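# Teleoperated demonstration

Teleoperated demonstration (I mostly just say "teleop," and so does everyone I work with) is a way of showing a robot a task by driving it through that task yourself. You move a controller, the arm moves with you, and everything gets recorded so a learning program can try to copy it later.

It has a cousin called kinesthetic teaching, where you grab the arm itself and push it around. I learned on that one, and my shoulders still remember! It's great for feeling out a motion, but your own hands end up all over the video.

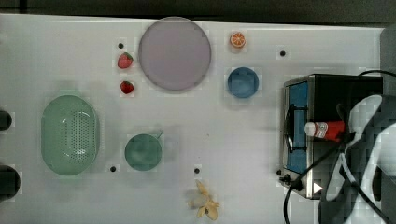

A single run is called an episode, or a demo. At the Tulville lab we keep ours under 30 seconds, and Letay Teshome, who taught me, throws out any run with a long pause in it. I used to argue with her about that (I lost). Her first set for the Lutar project had 900 episodes, all toy kitchen stuff, and it took most of January.

People disagree on how much to vary things. Zoltán Hegedűs likes to shuffle the objects after every run, while I shuffle after every 7 and get through more in an afternoon. Some labs also use 2 operators who trade off, since everybody drives a little differently.

See also: imitation learning, leader-follower arms, the Noler controller.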